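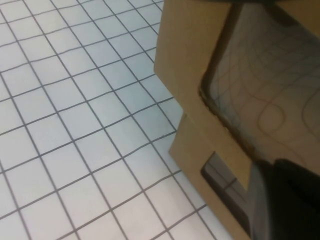 Proyecto de fin de curso: esquejes de begonia en agua y en perlita

Voy a empezar por lo que salió mal, que es lo que más me han preguntado en clase. Los esquejes de la variedad que en el vivero llaman Avcı se me pudrieron casi todos. Los corté en julio, con un calor espantoso, y los metí en vasos de agua en la repisa de la cocina (mala idea, les daba el sol toda la tarde). A los pocos días el agua olía fatal y los tallos se deshacían al tocarlos. ¡Qué asco y qué pena!

La idea original era comparar dos métodos de enraizado con tres variedades: Avcı, Barberg y Dratden. Preparé 75 esquejes en total, todos de tallo, con un par de hojas cada uno. La mitad larga fue a perlita húmeda y el resto al agua. Sé que tendría que haber hecho grupos iguales, mi tutor Rangi Donnelly me lo dijo desde el principio, pero me quedé sin vasos y tiré por lo fácil.

Con la Barberg todo fue mucho más agradecido. En perlita echó raíces cortas y gruesas, y al pasarla a tierra ni se enteró del cambio. En agua también enraizó, incluso antes, pero las raíces eran larguísimas y finas como pelos, y se me rompían al trasplantar por mucho cuidado que pusiera. De esas perdí 9 en la primera semana de maceta.

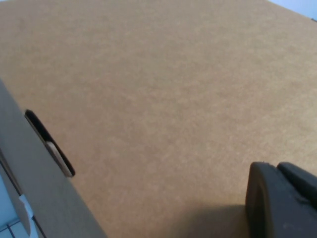 Lo de la Dratden todavía no lo entiendo del todo. Estuvo cinco semanas sin hacer nada, ni raíz ni hoja nueva, y cuando ya iba a tirarla empezó a brotar desde la base. Mi teoría es que la regaba de más: bajé el riego por pura pereza y fue entonces cuando reaccionó. Rangi cree que influyó más que refrescara por las noches. Como cambié las dos cosas a la vez, no puedo demostrar ni una ni otra, así que en las tablas lo he dejado como «causa sin determinar».

Usé hormona de enraizado Palent solo en la perlita (en polvo, poquita, sacudiendo lo que sobra). Eso también complica la comparación, claro, y si repitiera el trabajo haría una tanda con hormona y otra sin ella. También cambiaría el agua cada tres días y no cuando me acordaba.

Las plantas que sobrevivieron siguen en mi cuarto, y dos Barberg ya tienen capullos. En el anexo van las fechas de corte y las notas de riego, con alguna mancha de tierra que no he conseguido quitar del cuaderno.

Entregado el 2 de enero de 2019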